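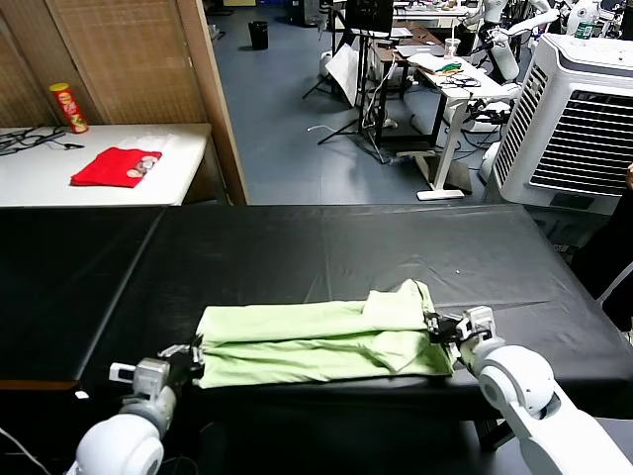
Green cloth, folded lengthwise.

Council wants to close the Tretham library branch on the grounds that 693 people used it in October. I think that figure is a poor guide. It counts loans, and plenty of us go in to print a form or sit near the heater.

The town has 3653 residents and one bus to Bassey, which leaves at 7 in the morning.

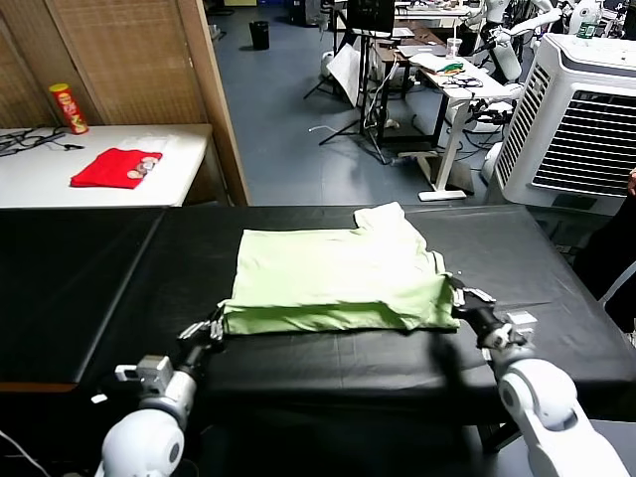 Ona Pärn put the cost of keeping the doors open two afternoons a week to council, and it came in below the line for kerb repairs. I'd favour paying it and reviewing the hours next year.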